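Flukberg Bench Oil, 639 ml tin

Price: £8 a tin, or two tins for a bit less if you ask at the till

I started selling this one in July after using it on my own worktop for ages, and I'm still very fond of it! It's a plain finishing oil for bare indoor wood (benches, shelves, chopping blocks you've retired from the kitchen) and it goes on with any old cotton rag. It smells faintly of oranges for a day or so, then that fades.

One tin does up to 7 square metres on pale wood. Thirsty old planks will drink more, so get a spare if yours has been left bare for years.

How I put it on

Sand lightly and wipe off the dust.

Rub in a thin coat along the grain, leave it overnight, then do another. Please don't slap it on thick, it goes tacky and you'll be cross with me.

A pale top keeps its colour pretty well, and the knots and little scuffs still show, which I like. 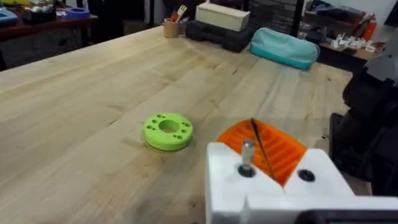

Other tins in the range

Usau is the darker one, Usia is the wax. Seo is back in stock from August 3, 2022.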